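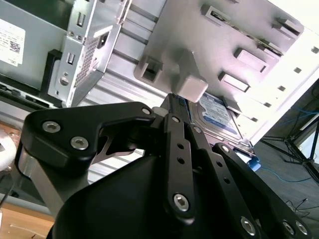
*4 min read*

**August, morning. Drive removal, approach planner and wrist camera**

Continuing from the last entry. The question is still the same one: why does the planner choose a good pre-grasp pose in simulation and then, on the bench, stop a small distance before the drive and report "no feasible closing motion"? I wrote before that I suspected the calibration. I checked the hand-eye transform again this morning with the printed board and it is fine, so I take this suspicion back.

The cause is in the collision model of the gripper. In the Clellar description file the finger links are simplified to boxes, and the boxes were made for the fully open position. When the linkage moves, the real plates swing outward on one side, but the boxes only translate. Near the drive cage this matters a lot. The latch block at the corner of the drive leaves little room for the hooked link, and the planner believes it has either too much space or none, depending on the side from which it comes.

What I changed:

- Replaced the boxes of the two outer links with convex hulls, one hull per plate. The inner link stays a capsule.
- Collision check now runs at each step of the closing motion, before it was only at the start and the end.
- Planner timeout raised to 300 ms. With the hulls it did not finish in the old limit.
- Wrist rotation in the approach is allowed up to 90 degrees. The old limit was left from the screw-removal task and had no meaning for drives.

After this the planner finds a path to the grey cage from the lower side. It is not a beautiful path. There is one wrist turn in the middle which I do not understand, and I suspect the cost for joint distance is weighted too low. I let it be for now.

A note about segmentation. The grey plastic cage and the bare sheet metal are still confused by the network at steep angles. The mask of the drive itself is good, the label helps very much. But the mask "cage" sometimes spills over the side panel, and then the planner treats the panel as a thing it may push against. I do not like this. For the moment the bench script multiplies the cage mask with the depth plane test, and everything farther than 31 mm from the fitted cage plane is thrown away. It is a patch, please do not copy it to the main branch.

**Same day, afternoon. Caddy type**

The colored caddy should be the easy case and for detection it is. Threshold in hue, largest component, fit the rectangle, finished. The orientation comes directly from the long side, and the release tab gives the sign. The grasp choice is more difficult. The current rule says "close on the front edge, then pull along the bay axis". For this caddy the jaw tip must come to the front edge first, and the tab has to be pressed before any pull. So it is a sequence with two contacts, and our action format knows only one contact per action.

I tried to write it as two actions, `touch_edge` and `press_tab`, with a guard between them. The guard looks at the wrist force and continues only if the contact is stable for 23 control cycles. In the log the guard passes, but the second action starts from the planned pose and not from the measured one, and this small difference is enough to put the tip beside the tab.
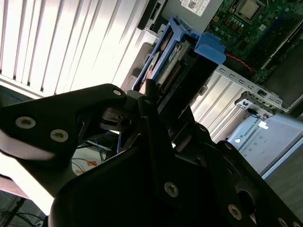
So the second action must read the measured pose at the moment when the guard passes. Mariann Kovács had the same problem in the Drerner cell with connectors, and she solved it by storing the pose in the guard itself. I will do it in the same way. It means that the guard returns a value, and the type of all guards has to change. I counted this as half a day and I think I was optimistic.

Exposure is the other thing. With the window in the view, auto exposure goes down and the caddy becomes dark, and the hue threshold then loses its lower part. On the ribbed metal next to the bay the opposite happens: the ridges are so bright that the stereo matching gives holes in a regular pattern, and the plane fit follows the shadows. I set the exposure from a small region around the last known caddy position. The hue mask is stable now. The plane fit is only a little better.

Closing the blinds more would help, of course, but I prefer that the software can live with daylight.

Open points:

1. Guards return the measured pose. Branch is `guard-value`, not pushed yet.
2. Joint distance cost, see the strange wrist turn.
3. Muvitz replay tool still shows the old box model of the gripper, so the pictures in the replay do not agree with what the planner checks. Do not trust the red collision marks there until it reads the new file.
4. Ask Mariann if the force filter in her version has the same delay as ours.
5. Retrain segmentation with more steep views of the grey cage. Labels for the side panel should be their own class.

Logs of both runs are in the shared folder under `drive_out`, the second one has a gap at the beginning where I started the recorder too late.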